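Thread: Does "limited run" tableware ever hold its value?
Board: Collecting and Resale > Kitchen and Table

lucero_m
Posted July 6, 2018

My aunt is thinning out her cupboards and wants me to sell the lot for her. She has it in her head that anything sold as a limited run goes up every year. A Skesmont dealer told her 300 dollars for the patterned pieces back in March and then stopped answering her calls. Is there any truth to this or is she dreaming?

gravelpit
Dreaming. "Limited" means whatever the seller wants it to mean. I once bought a plate marked as one of 2662. That's limited the way a parking garage is limited.

T. Nahui
I wouldn't go that far. Some of it sells fine if the pattern was only made for a short time and people are trying to replace broken pieces. Replacement buyers pay better than collectors do, and they don't care about the certificate.

gravelpit
Replacement buyers want one saucer and they want it for four dollars. Ask me how I know.

Marilou Mangubat
I've been selling at the Iltden flea market for a long time and I'm somewhere between you two. What I don't believe is any price guide. They print what people ask for. What did it sell for, and who to? If a guide can't tell me that I put it back on the shelf.

Bright patterns do get picked up more at my table, I'll say that much. Orange sells. Plain white sits there until I pack it up again.
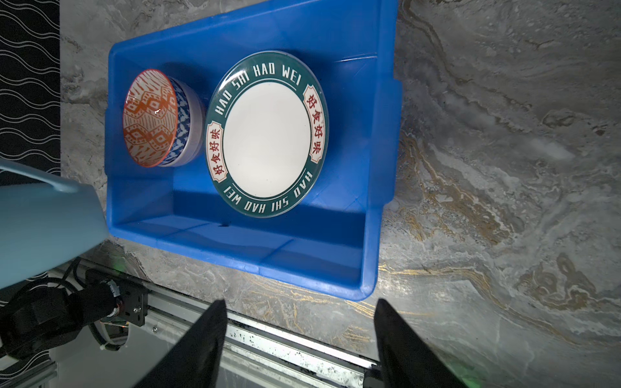 But picked up and paid for are two different things. Folks love to turn a bowl over, look at the foot, nod like they learned something and walk off. I had a full dinner set priced at 432 and took a lot less for it in the end, and I was glad to see it go.

lucero_m
So is the 300 from the dealer real or not? She keeps quoting it at me.

Marilou Mangubat
Did he have cash in his hand? If he didn't, it isn't an offer.

T. Nahui
Could have been an insurance figure. Those run high and people mix them up with sale prices all the time.

gravelpit
Or he wanted to look at the rest of the cupboards.

kershaw_yeison
Got to disagree with the gloom in here. I sold a boxed tea set online last winter and did better than I paid. Box matters a lot. Does she have boxes?

lucero_m
No boxes. Two chips that she calls "character."

kershaw_yeison
OK, I take back some of what I said.

gravelpit
What did you pay for shipping on that tea set, Yeison?

kershaw_yeison
Not counting shipping.

gravelpit
Thought so.

Marilou Mangubat
Lucero, list three pieces and see what happens before you haul everything out of her house. Start low and let people bid. Photograph the chips or you'll be getting it all back in the mail.

lucero_m
Will do. She has a buyer's fair in Cleltley she wants to try too, but the table fee looks steep to me.

T. Nahui
Ask them if you can split a table. They let me do it once.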